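Sukdale hand-held gripper pair, long-term review
By Zanele Zwane
December 2023

I work in a small workshop in Drulcombe where we teach robot arms to handle soft things: bags, towels, sleeves, packing cloth. My colleague Refilwe Shezi and I bought the Sukdale pair in August, after our old method of teaching had become too slow. In that old method one person moved the arms by joystick and the other person said "more left, more left" until both were tired. With hand-held grippers you do the task yourself, the motion is recorded, and later the arm learns from it. I had read many good things about this way of working and wanted to know if it is also good on a normal Tuesday, with normal people.

We paid for the pair ourselves. Sukdale did not see this text before.

What is in the kit

You get two hand grippers, left and right, the angular plates with the round markers for the tracking, two cables with a spare one, and the recording program, which is called Zou. The cameras for the tracking are not included and neither are the stands. The web shop says so, but in small letters under the delivery times, so please read until the end before you order. We already had a tracking system, so for us it was a small matter. For a group that starts from zero it will be the larger part of the budget.

The packing was good. The printed manual has only 6 pages and two of them are safety signs. The longer manual is inside Zou, under Help, and it is written well, with drawings of how the plate must be mounted. Mount it exactly like the drawing. I turned mine a little because it felt more natural at the wrist, and I lost one afternoon of recordings before I understood that the program expects the plate at a fixed angle.

In the hand

Each gripper is compact and dark, with a rounded body that fills the palm. My hands are small and Refilwe's are large, and we can both work with it, although she says her little finger has no place to go. The weight is well placed. After one hour I feel it in the forearm and not in the wrist, and this I prefer.

The opening and closing is smooth. There is a small resistance just before the fingers meet, and after some days you learn to use it as a signal. For thin objects it is very helpful. We do a lot of work with flat cloth bags, where you must take the bottom part from two sides, hold it with equal force, and move both hands in the same moment. If one side pulls earlier than the other, the fabric turns and you can begin again.

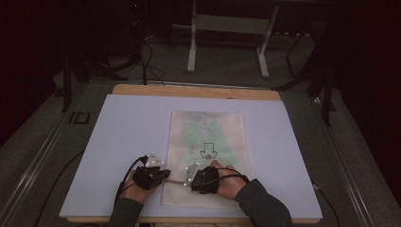
For this kind of two-handed work the Sukdale pair is clearly better than the joystick. I can feel through the grip when the material wants to slip, and I correct it without thinking. The recordings show the same. The two paths are calm and they belong together, where before there was always one arm waiting for the other. In our first full week we kept more than 300 good recordings, and with the old method we would have been happy with 100.

What I like less is picking one single layer of cloth from a smooth surface. The fingertips are a little too round for it. You press down, the cloth slides away, and you end with both layers or with nothing. Refilwe has found a trick where she pushes the fabric forward with one gripper to make a small wave and then takes the wave with the other. It works for her nearly always and for me every second time. A thinner fingertip would solve it, and Sukdale sells such a thing, but it was out of stock each time I looked.

The cables

I must write something about the cables, because they are my main complaint. The cable itself is soft and does not pull much. But it leaves the gripper in a direction that makes it lie over the back of the hand or make a loop beside it, and in a wide movement you notice it. I tried to fix mine to the sleeve with a strip of cloth tape. It helped, but then changing the operator takes longer. A wireless version is promised on the Sukdale page – it was already promised when we bought ours.

The markers

The markers are white balls on the corners of the plates, and they are more robust than they look. I have hit the table edge with them several times and only one became loose. You can screw it back with the fingers. After that you must calibrate again, and Zou asks you for it by itself, which I find a good detail.

The tracking is lost when you turn the wrist so far that the plate looks at the floor. The program makes a short low sound when this happens. In the beginning we heard that sound all day. Now we know which movements are not allowed and we plan the task around them, but it is a limit, and a person who wants to record, for example, reaching into a deep box should think about it first.

The program

Zou is simple and a little ugly. It starts fast, it saves after each recording, and it has never lost a file for us. Deleting a bad attempt takes 2 clicks, and I would like to have a key for it, or a foot pedal, since both hands are occupied. Playback is useful: you see both grippers as simple shapes and can spot a shaking hand at once. The export worked with our training tools after one change in the settings.

Service

In October one gripper started to stick when half open. I wrote to the dealer in Tillodville and received an answer the next morning, with a short drawing of which screw to loosen. It was solved in ten minutes. The dealer also offered to exchange the unit, without me asking for it.

Would I buy it again

Yes, for two-handed work with soft material I would. If you mostly do hard objects with one arm, I think a cheaper single gripper is enough and you will not miss much. I would also order the second set of fingertips in the same moment as the kit, if they are in stock, and some cloth tape.

I give four stars from five. The missing star is for the cables – and if the wireless version comes, I will write here again after we have tried it.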